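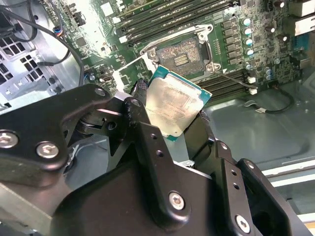
Skalta 共享工坊 · 机电装配小组

**图 1** 腕部相机视角：两指夹持处理器，压框已抬起，插座敞开，处理器位于插座左下方。

## 4 末端执行器的搭建与处理器夹持

本节记录工坊自制平行夹爪的结构、装调过程以及在旧机箱内拆装处理器时的夹持方法。整机臂体与控制器沿用第 3 节的配置。夹爪全部零件在工坊内加工和组装，图纸由 Ysaline Moulin 绘制，装配由 Přemysl Tichý 与 Birdie Mahmoud 完成。

### 4.1 设计约束

处理器拆装对末端执行器的要求与常见的桌面抓取任务差别较大。处理器封装薄，可供夹持的区域仅为基板的侧边，顶盖表面和底面触点均不宜受力。插座周围的空间又受到内存插槽、供电电感和电容的限制，手指外形稍宽即会与邻近元件干涉。机箱侧壁和走线进一步缩小了可用的进入方向，腕部很难以垂直姿态到达插座上方，多数情况下须倾斜进入。

据此确定三项约束。其一，手指末端的宽度应小于插座与相邻插槽之间的净空。其二，夹持力在手指接触基板之后应能缓慢增加，并在设定值处停止。其三，夹爪本体的连杆和紧固件不得高出手指工作面，以免在倾斜姿态下先于手指接触主板。

第三项约束在初版设计中没有得到满足。初版采用工坊库存的直线导轨结构，导轨端部突出，进入机箱时与内存插槽端部的卡扣相碰。改为连杆结构后，突出部分移到了夹爪后部。

### 4.2 结构

夹爪由黑色哑光板件与连杆组成，用螺钉连接，板件上预留成排小孔，用于调整手指安装位置和减轻质量。两指外形不对称。左指细窄，末端带小齿，负责压住基板的一侧边缘；右指为较宽的块状件，从另一侧承托。采用不对称形式出于两点考虑：窄指便于伸入插座边缘的缝隙，宽指则在夹持后限制处理器绕窄指接触点的转动。

传动部分以单个舵机驱动主连杆，经中间转轴将运动分配到两侧。舵机取自一台报废的 Latard 送料机，原有的减速组保留，输出轴重新铣出平面。中间转轴的间隙对指端位置影响很大。装配初期轴向窜动明显，指端在闭合末段会向一侧偏移，加装垫圈后偏移减小，但未能完全消除。因此在控制程序中规定，夹爪每次都从全开位置单向闭合，不允许在闭合中途回退后再次前进。

右指块的表面比其余板件光亮，来源于试配时的反复打磨。打磨改变了块体的局部厚度，更换右指后必须重新标定闭合零位。标定方法为夹持一块厚度已知的量块，记录舵机电流开始上升时的编码器读数，连续测量 10 次，取中位数作为零位。

### 4.3 腕部相机与定位

相机固定在腕部，视野下半部分长期被夹爪占据。这种安装方式牺牲了一部分视野，但手指与处理器的相对位置始终可见，夹持阶段无需切换到外部相机。工坊曾试用过安装在机箱上方支架上的相机，手指进入机箱后，插座区域即被腕部遮挡，此方案随后放弃。

定位依据取自插座本身的几何特征，即压框的外沿、铰接处和锁紧杆。顶盖印字未作为定位特征使用。金属顶盖在工作灯下反光较强，印字在图像中常被冲淡，图 1 中即无法辨读。压框同样存在反光，但其外沿与绿色主板之间的颜色对比较为稳定，在降低曝光后可以可靠提取。

锁紧杆须单独处理。杆体细长，打开后斜跨在内存插槽上方，边缘检测容易将其与插槽的长边混淆。程序中以插座一侧的铰接点为起点搜索杆体，只接受与该点相连的线段。机箱内的线缆也会造成类似的误检。黑色线缆弯曲度较大，用直线度阈值即可剔除大部分，其余由操作者在界面上手动排除。

### 4.4 夹持步骤

压框与锁紧杆由操作者预先打开，本文不涉及这两步的自动化。夹持过程按下列顺序执行。

1. 腕部移动至插座斜上方，夹爪全开，相机采集图像并计算插座位姿。
2. 操作者在界面上核对提取出的压框外沿，确认后方可继续。
3. 沿插座平面的法线方向下降，至窄指末端与基板边缘等高。
4. 沿插座平面平移，使窄指贴近基板一侧，平移速度降至空载时的一档。
5. 单向闭合，舵机电流达到阈值后停止，保持 9 s，期间记录电流与图像。
6. 抬升并检查处理器姿态，倾角超出允许范围时停止，由操作者处理。

处理器被夹起后往往带有倾角，图 1 所示姿态即为一例。倾角的成因包括窄指接触点偏离基板中线，以及宽指承托面与基板边缘不平行。倾角较小时，可在插座上方通过腕部旋转补偿；倾角较大时，触点一侧可能先行接触插座边框，存在损伤触点的风险。目前的做法是将此类情况全部判为失败，不尝试在空中重新夹持。

### 4.5 旧件表面状态的影响

试验件来自工坊接收的旧计算机，表面状态差异较大，有的顶盖带有轻微磨痕，有的残留导热膏。残留导热膏的影响主要有两方面。在视觉方面，膏体改变了顶盖的反射特性，使顶盖与压框之间的亮度差减小，原有阈值不再适用。在机械方面，膏体若延伸到基板侧边，会降低指端的有效摩擦，并逐渐填入窄指的齿槽。

对第一个问题，采用分区阈值处理，压框和顶盖各自估计亮度，不共用参数。对第二个问题，在每组试验开始前用无水乙醇清洁指端，并检查齿槽。Mieke Van Acker 曾建议在齿面贴覆薄橡胶片，试贴后摩擦有所改善，但指端厚度增加，在内存插槽一侧的净空不足，最终恢复为裸齿。

试验记录自 2024年10月开始整理，包括图像、舵机电流和操作者备注。全部记录共 1267 条，其中包含仅采集图像而未闭合的空走记录，后续统计时将其单独列出。备注由操作者自由填写，用语不统一，同一现象常有数种写法，归类工作由 Eugénie Guillot 逐条核对。

图 2 给出指端接近位姿的一例。所用主板印有 DELL 标志，处理器位于插座的银色金属框架内，顶盖上有涂抹状的旧导热膏，右上方带棕灰色条痕，四周仍可见青绿色基板边缘。带齿窄指伸至处理器下缘上方，与涂有膏体的表面相距很近，锁紧杆向右下方跨过内存插槽。在此类位姿下，相机图像不足以判断指端与顶盖是否已经接触，程序以舵机电流和臂体关节力矩作为补充判据。
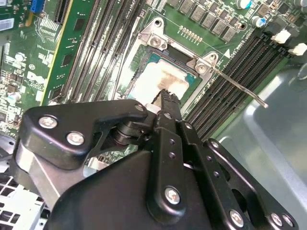 ### 4.6 局限

上述夹爪只适用于侧边外露且基板四周无遮挡的处理器。对于压框覆盖基板边缘的插座形式，窄指没有可用的接触位置，须改用吸附方式。工坊现有一套 Lefèvre 真空组件，吸嘴直径偏大，尚未与腕部接口匹配。

中间转轴的间隙仍是指端误差的主要来源。更换为预紧轴承需要重新加工主连杆两侧的板件，工坊铣床的行程可以满足，但装夹方式需另行设计。此外，单个舵机同时驱动两指，无法独立控制两侧的接触顺序。窄指先接触时，处理器会被推向宽指一侧，产生与插座边框的摩擦；宽指先接触时，基板则可能在窄指一侧翘起。现阶段通过腕部平移量的微调控制接触顺序，调整量依赖操作者经验，换人操作后须重新试走。

机箱的固定方式也有待改进。试验中机箱平放于工作台，以两块挡块限位，腕部误碰机箱时会产生微小位移，此后的插座位姿须重新计算。拟在挡块内侧加装压紧螺杆，夹具图纸随夹爪图纸一并存放于工坊的 Uster 目录下。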